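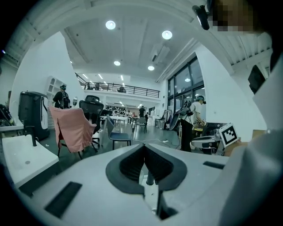 Walk-Through Checklist, Open Floor and Sink Corner
Stilside building, 6/8/24

I like to do this one slowly, with a coffee, because the big room is so bright and pleasant that it's easy to stroll right past things!

1. Mezzanine railing. Put a hand on it and walk the full length. OK, no wobble anywhere.

2. Ceiling lights. All fine on my round, the round recessed ones and the long ones too.

3. Sink units. Run each black faucet and watch the drain. Both OK. Please do label any cup you leave by the faucet, even if it's only colored water and a stick. I know what mine is, but you don't (and the other way around). 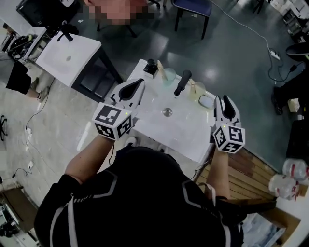 4. Cords and outlets. Needs attention. A black cable runs over the tile to the wall outlet by the sinks, right where people step. I've asked Fodow for 50 feet of floor cover, and until it comes, let's all look down as we go by.

5. Chairs and walkways. Mostly OK. We do have quite a collection of chairs out there, mesh ones and a blue one and the one with the pink cloth over it, and they wander during the day, bless them.
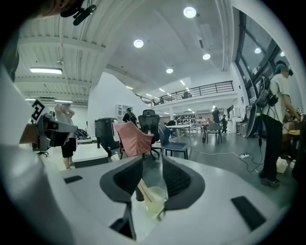

If you roll one out to the middle of the floor to chat, just roll it back to a table when you're done, and keep bags out of the walkway. Next round is at the end of August.

Comments (2)

Rarkar desk: Could the pink cloth be tucked up a bit? I worry about it and the wheels.

Figueiredo office: Floor cover gets our vote. Can we have some for our hallway too?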